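Workshop notebook, Womadier rehearsal and demo room
Thursday, March 21, 2024

Long day, but a good one, and I want to get it down before it all goes. Rhiannon Mostyn came in with the new quartet song, the one we've been calling Ostach until somebody finds it a proper title, and we ran it until the tenor line finally sat where it belongs. We took it down to G in the end (Dumisani had been hinting at that for a week, bless him) and the second verse opened right up. Tempo is 50 for the intro, and then it walks.

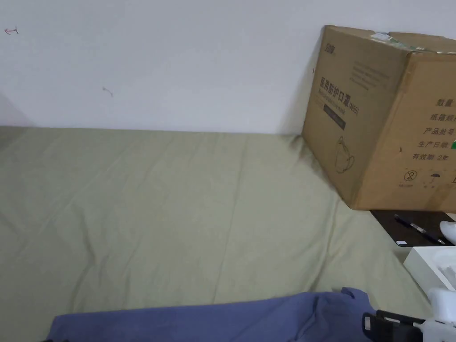
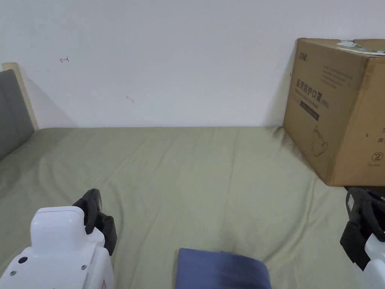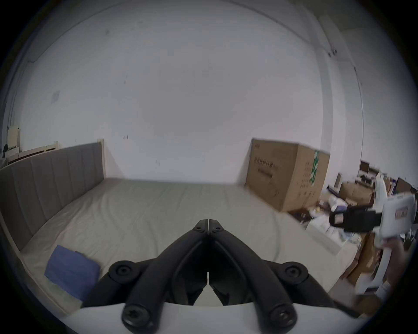

Dumisani Mkhize rebuilt the lyric sheet after lunch, and I do think the bridge is better for losing two lines. His new verse is about coming home off the bus after 18 nights of singing, and he wanted one plain thing in it that anybody would know. We settled on a gray headboard and a bare white wall, which sings easier than it reads - try it on the long note and you'll hear what I mean. Rhiannon would still like a window in there.

Rough mixes 1 to 6 are on the Dilura drive. Take 4 has the warmest blend, though the bass vocal wants pulling back at the turnaround. The Hallgrímsson preamp hummed again on channel two, so please swap that cable before you track anything. Lyric sheets are in the top drawer, and the August dates still need set lists.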